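Evero Brown Polished Marble Top – sealed, honed edge, cut to order

If you have been putting off a stone top for fear of looking after it, we hope this page sets your mind at rest. We've been selling Evero Brown to kitchens, hallways and hobby rooms for a good long while now, and it is still the one we bring home ourselves. The color is a deep chocolate with lighter veins wandering through it, and no two slabs come out of the block alike, so please do look over your own slab before we cut it (you're very welcome at the Paterson showroom, and the kettle is usually on).

Dark stone is kind to a busy household. Crumbs and coffee rings don't shout at you the way they do on white, and the polish wipes up with warm water and a soft cloth. Do keep lemon juice and vinegar off it – marble is marble, and acid will dull the shine whatever sealer you use.
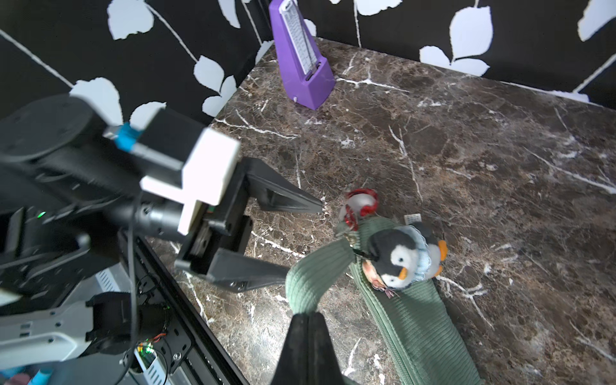
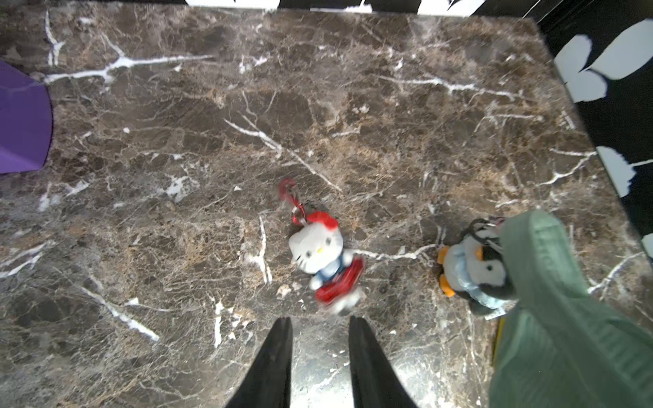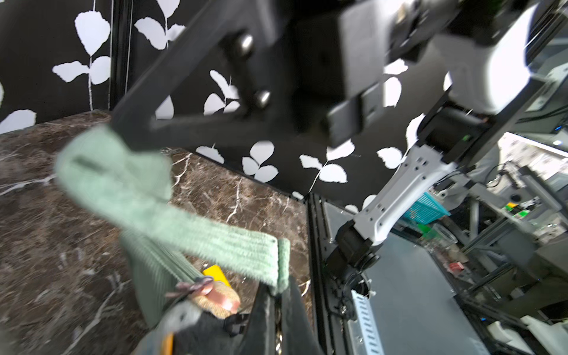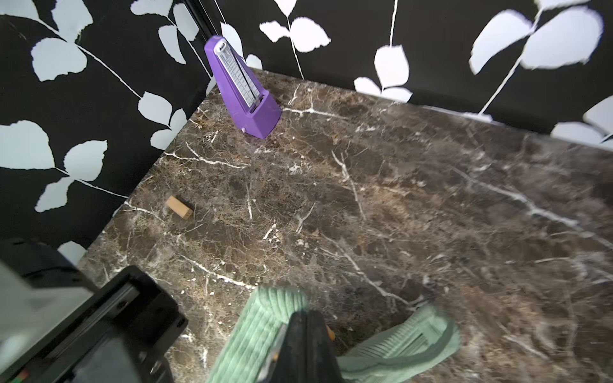 Dark brown marble with pale veining. Veining varies from slab to slab.

Sizes and prices
Jokari, the small top, suits a side table or a deep shelf: $1,212
Clirmont, the standard counter run: $1,939
Sample piece with sealer: free with either size, just ask

Both sizes come with the eased front edge. A rounded edge can be had on the Clirmont only, and adds a few days to the cutting. Sink and faucet holes are cut in our shop, so send us the paper template that came with your sink and keep a copy for yourself.

Delivery
Marble is heavy, and we'd much prefer you didn't try to lift it alone. Our own truck covers Paterson and nearby towns, and the crew will carry it in and set it down on your cabinets. Farther out, it travels crated and upright. Please have the cabinets level before we arrive – shims are fine, wobbles are not.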